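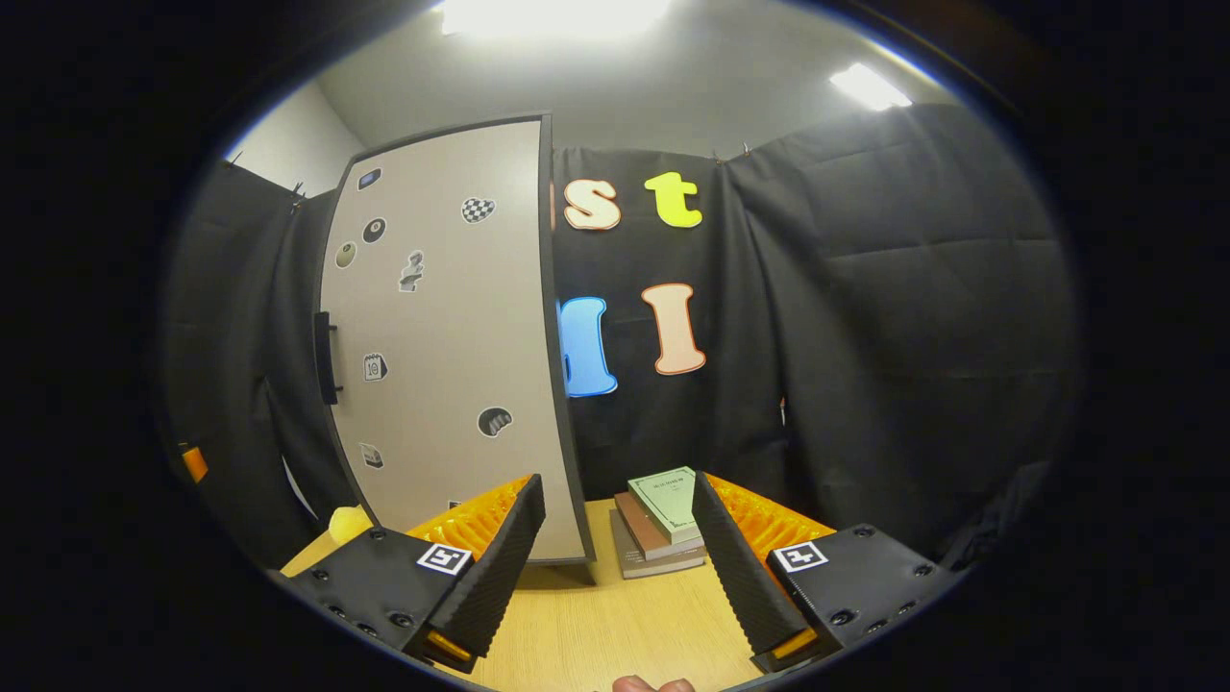
Furniture Reuse Service - Frequently Asked Questions
31 May 2025
By Stukov Household Programs

Who may use the service?
The service is open to all residents of Clillimside and Wainwright. Proof of address is required at the first visit. Applicants receiving income assistance are exempt from the $15 registration fee.

What items are accepted?
Tables, chairs, bookcases, desks and bed frames in sound condition. Mattresses, cribs and upholstered items with tears or odours are declined. Glass tabletops must be wrapped and labelled.

Do you collect from apartments?
Yes, where the building has an elevator or the item is on the ground floor. Bookings are made through the Gadeo depot. Collections are suspended for the last two weeks of December.

How large an item can be collected?
The combined weight of a single collection may not exceed 133 kg. Larger donations - estate clearances, for instance - are assessed individually and may be spread over several dates.

May I reserve an item I have seen at the depot?
Items may be held for two business days on presentation of a registration card. Holds cannot be extended or transferred to another household.

How many households does the service assist?
In the last program year 615 households received furniture and 502 made donations.

Are tax receipts issued?
Receipts are issued on request for items appraised at $50 or more. An independent appraisal is required for any item valued above $2,000, at the donor's expense.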